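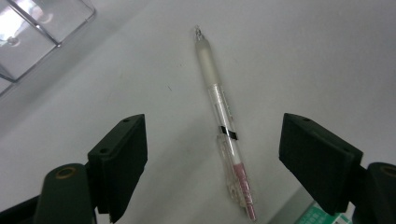
Desk and workshop tips - pencils, pens, the small stuff

Mechanical pencil jammed? Don't keep clicking. Cap off, old leads out, then hold the button down and push a spare lead back up through the tip. Bit of broken lead drops out the back, usualy. Wipe the sleeve with a dry cloth.

Never carry one tip out in an apron pocket. The metal sleeve bends and that's it finished. Bent mine twice. Press the tip in against your thumbnail before it goes away.

Two leads in the tube, three at most. Stuff it full and they snap each other.

See-through barrels are best for the workshop - you can tell when you're running low. Pale ones vanish on a white worktop though, so wrap a bit of coloured tape round if you keep losing yours.

Clear trays for the desk. Wash in warm soapy water, soft cloth, no kitchen roll, it scratches. No window spray either.

Pencil line on a painted shelf - white rubber, light strokes. Pink ones can smear, try it somewhere hidden frist.

Elisa Serra wrote in about ink on melamine. Surgical spirit on cotton wool, dab, don't rub. Took me 6 goes on an old stain.

Spare leads go in the drawer by the back door. Label the tub, 0.5 and 0.7 look the same at night.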